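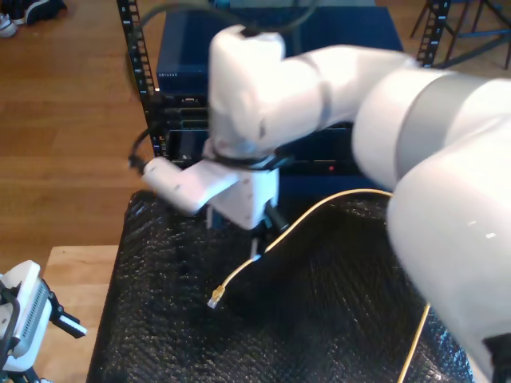 White arm over the black mat, equipment rack behind.

Mar 19, 2025

Hi Zuweira,

Time for my update on the Tilovell cleaning contract, and it's mostly good news! We've now got seven buildings on the evening schedule, and the last one (the Fustwood offices, the place with all the glass partitions) finally signed off on its checklist after I rewrote the restroom section twice.

Your grant money went where we said it would. Of the $2,000 for training, we've spent $1,286, nearly all of it on the floor care course and paid hours for the crew to sit through it. Another $388 is set aside for the refresher in chemical labeling, so there's a little left over and I'd love to put it toward a second backpack vacuum – let me know if that's okay under the terms.

Complaints are down since December. The ones we still get are nearly always trash liners on the second floor at Abeysekara, and Dede Gyamfi has moved that floor to the start of the shift so it doesn't get rushed. I'll check on it myself for a few nights.

One thing I'm not happy with is supplies. Govbridge keeps splitting our paper towel orders, so we pay for delivery twice and half of it turns up at the wrong dock. I've asked them for a single monthly drop and am waiting to hear back.

Still to do before my next report: the new key log, quotes for carpet extraction, and the walk-through at Fustwood with their office manager. Call me if you want to come along!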